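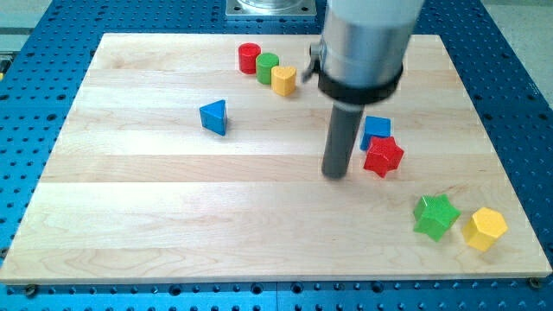 Zwischenbericht zum Vorhaben "Formen und Flächen"
Berichtszeitraum bis Ende Februar
Antragsteller: Werkstatt Dollstead
Förderung: Programm Bevan, Teilbereich Ausstattung

1. Stand der Arbeiten

Die Werkstatt hat im Berichtszeitraum die Arbeitsfläche und den ersten Satz Formklötze fertiggestellt. Die Fläche ist ein helles Holzbrett aus mehreren quer liegenden Leisten, das auf dem blauen Lochtisch liegt und an den vorderen Ecken mit dunklen Schrauben befestigt ist. Auf dem Brett wird mit kleinen farbigen Holzklötzen gearbeitet. Damit ist der erste Meilenstein des Antrags erreicht, etwa zwei Wochen später als geplant.

Die Verzögerung geht auf das Holz zurück. Die erste Lieferung von Trurell hatte sich beim Lagern verzogen und wurde zurückgeschickt. Die Ersatzlieferung war in Ordnung und wurde nach einer Ruhezeit in unserem Raum verleimt, gehobelt und geschliffen. Zusätzliche Materialkosten sind nicht entstanden, der Lieferant hat den Austausch übernommen. Die Arbeitszeit für das zweite Zuschneiden tragen wir selbst.

2. Arbeitsfläche

Im Antrag war eine beschichtete Platte vorgesehen. Wir haben uns nach einem Vorversuch für Holz entschieden und dies der Programmstelle im Januar mitgeteilt. Auf der beschichteten Platte rutschten die Klötze beim Anlegen leicht weg, und die Deckenleuchten spiegelten sich störend. Auf dem Holz bleiben sie besser liegen. Der helle Ton hat außerdem den Vorteil, dass sich die Farben der Klötze gut abheben.

Der Lochtisch war bereits vorhanden und wurde nicht aus Fördermitteln beschafft. Das Brett lässt sich mit wenigen Handgriffen lösen und an anderer Stelle wieder festschrauben. Ein Nachteil des Holzes ist die Pflege. Die Oberfläche ist bisher nur geschliffen und nimmt Schmutz an. Wir wollen sie im nächsten Abschnitt dünn ölen und vorher an einem Reststück prüfen, ob sich das Öl auf die Farbe der Klötze überträgt.

3. Formklötze

Die Klötze wurden im eigenen Haus gesägt, gerundet und lackiert. Bei der Lackierung gab es zwei Durchgänge. Im ersten war die Schicht an den Kanten zu dick, einzelne Klötze standen danach nicht mehr sauber auf. Sie wurden abgeschliffen und neu lackiert. Der verwendete Lack stammt von Zuvura und ist für Spielwaren zugelassen, das Datenblatt liegt der Akte bei.

Für den laufenden Betrieb hat sich gezeigt, dass ein kleiner Teil des Satzes auf der Fläche genügt. Liegen zu viele Klötze gleichzeitig auf dem Brett, fehlt der Platz zum Drehen und Verschieben. Die übrigen Klötze werden nach Form sortiert in flachen Schachteln aufbewahrt. Die Beschriftung der Schachteln ist noch provisorisch.

4. Mittelverwendung

Für Holz, Lack und Schleifmittel wurden bisher 711 Euro ausgegeben. Für diese Position waren im Finanzplan einschließlich Reserve rund 500 Euro mehr angesetzt. Der Rest wird für den zweiten Klotzsatz und das Öl benötigt. Eine Umwidmung zwischen den Positionen beantragen wir nicht. Die Belege sind unter der laufenden Nummer 7 der Anlage zusammengefasst. Ein Beleg über Schleifpapier fehlt noch und wird nachgereicht.

5. Offene Punkte

Die Kanten der Klötze nutzen sich unterschiedlich stark ab. Bei den eckigen Formen ist der Lack früher betroffen als bei den runden. Wir führen dazu seit Februar eine Liste und werden im Schlussbericht darauf eingehen.

Noch nicht geklärt ist, ob das Brett bei trockener Heizungsluft auf Dauer eben bleibt. Bisher liegt es plan auf. Die Schrauben sind so angezogen, dass das Holz noch etwas arbeiten kann. Sollte es sich trotzdem verziehen, würden wir auf der Unterseite Querleisten einlassen – das wäre mit den vorhandenen Mitteln möglich.

6. Nächste Schritte

Bis zum nächsten Bericht sind das Ölen der Fläche, die Herstellung des zweiten Klotzsatzes und die endgültige Beschriftung der Schachteln vorgesehen. Der zweite Satz soll dieselben Formen in etwas größerem Maß enthalten. Das Holz dafür ist bei Trurell bestellt, die Lieferung ist für März zugesagt. Der Zeitplan für die zweite Projekthälfte bleibt unverändert, eine Verlängerung des Förderzeitraums ist nach heutigem Stand nicht erforderlich.

Anlagen: Belegliste, Datenblatt Lack, Zeichnung der Arbeitsfläche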